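Coasters and the surface under them: storage, cleaning, patching

Most ring marks on a sideboard or counter come from two causes. Either the coasters are kept somewhere inconvenient, or the ones in use have something stuck to the underside. Both are cheap to fix. These notes cover thin round printed coasters on a marble-patterned surface, whether that surface is stone, laminate or a stick-on film.

## Storage

Keep the set in a shallow tray with a raised rim, within arm's reach of where people put down a glass. A plastic tray is adequate and can be rinsed. The rim should be low enough that a hand can slide a coaster out flat. Deep boxes fail here — the bottom coasters never get used and the top two wear out first.

Stacking is acceptable if the coasters are dry. A damp coaster in a stack transfers moisture to its neighbor and the printed face may lift. Leave coasters out singly, face up, for an hour before returning them to the tray. 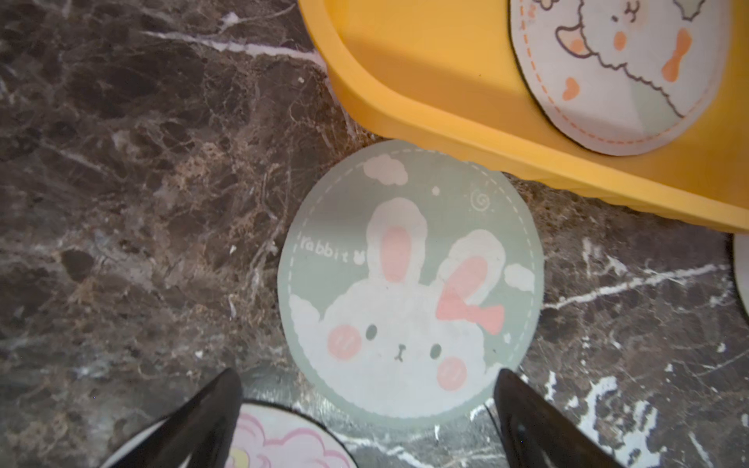
Mateja Zupan writes that she stores hers on edge in a napkin holder, and that cork-backed ones dry faster that way. She rotates the set every January so that the same four are not always on top. On-edge storage works for rigid coasters. Soft ones take a curve after a few weeks and will rock under a tall glass.

## Cleaning

1. Wipe the printed face with a damp cloth and one drop of dish soap. Do not soak. Printed layers are usually bonded at the rim, and the rim is where water gets in.
2. Turn the coaster over and run a thumb across the back. Grit feels like fine sandpaper. Remove it with a dry toothbrush.
3. Wipe the surface where the coaster was standing. Sugar residue from soft drinks is the usual reason a coaster sticks.
4. If a coaster is stuck, do not pry. Lay a warm, wrung-out cloth over it for five minutes, then twist it by the edges. Prying takes the pattern off film-covered surfaces and leaves the pale backing exposed.

Avoid bleach and melamine sponges on any printed pattern. Both dull the dark areas first, and floral prints with thin outlines lose their line work soon after.
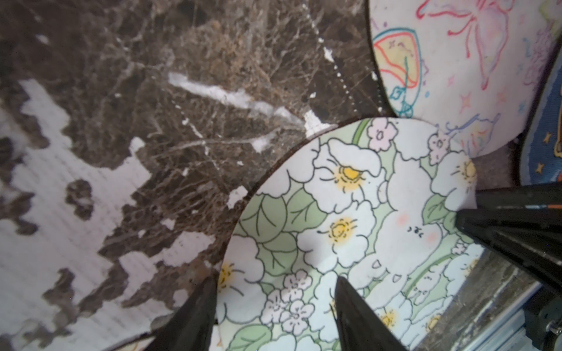

## Patching a patterned film

Small damage should be dealt with early, before the edge catches on a cloth and tears further.

- Trim loose flaps with a new blade. Do not pull them.
- Cut the patch from an offcut of the same film, larger than the hole by a finger's width on each side.
- Line up one strong vein in the pattern. The fine ones can be ignored; the eye follows the broad one.
- Lay the patch over the damage and cut through both layers at once. Lift out the waste and press the patch in.
- Roll from the center outward. Put 50 sheets of printer paper and a heavy book on top overnight.

Dark brown patterns with pale veining hide a seam better than plain colors. Run the cut along a vein where possible.

## Checking for warp

Hold each coaster upright at eye level and look along it edge-on. A flat one shows a straight line. Any bow visible at arm's length is enough to tip a narrow glass.

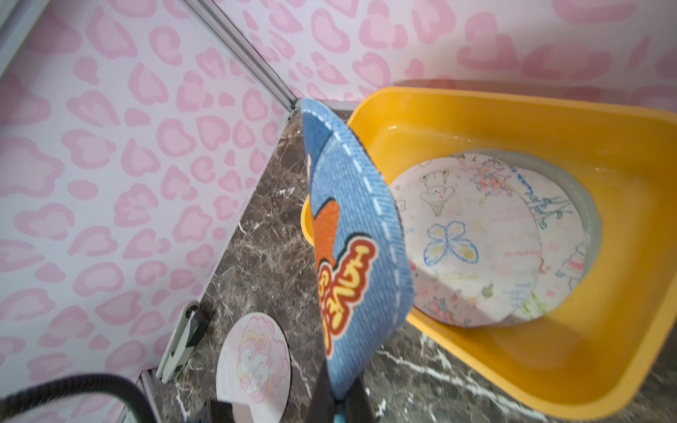

A bowed coaster can sometimes be recovered under the same heavy book, face down, for two nights. If it springs back, move it to a plant pot or a candle. Check the thickness as well when mixing sets. Two coasters of different thickness under one serving board will make the board rock, and a strip of felt on the thinner one corrects it.

Replace felt pads when they go shiny.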